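Lestska is a training method for two-armed robots that work on a tabletop. It was developed by Serpil Duman and Mohit Mishra, and it takes on a question that has bothered people in the field for years: how much does a robot need to see up close before it can handle small, fiddly objects? The name also covers the set of recorded demonstrations published with the method.

Most earlier systems gave every camera the same weight from start to finish. Lestska learns when to shift its attention. While an arm is travelling, the policy leans on a fixed view of the whole table. As the fingers near their target, it turns to the small camera at the wrist, where a gap of a few millimetres fills much of the view. It's a lovely, simple idea, and it adds very little computing time. 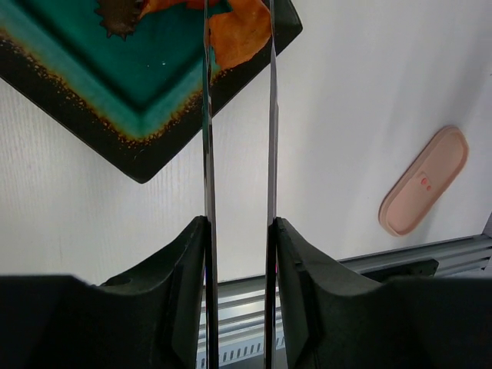
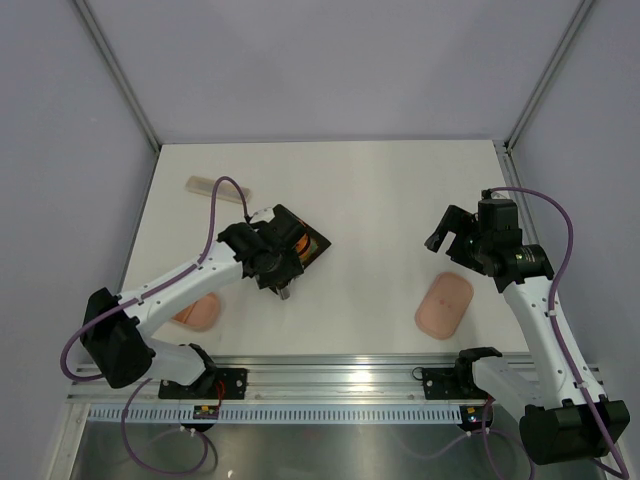

Training uses 39 hours of demonstrations, all recorded by people guiding the arms through household chores such as closing containers and moving items between dishes. Objects are shuffled between runs, and their colours and angles vary widely, so the policy can't simply memorize a layout.

The results are exciting for such a modest amount of data. In the main test, on objects left out of training, Lestska finished 74 per cent of its tasks. A version with equal camera weights, trained on the same recordings, managed 30 per cent. The biggest gains came with thin or shiny items, long a sore spot for robot grasping.

Wyn Samuel later repeated the tests with seven new chores and found a similar pattern, although the advantage shrank when the other arm blocked the fixed view. A follow-up project, Trovari, adds touch sensing at the fingertips and keeps the same attention scheme.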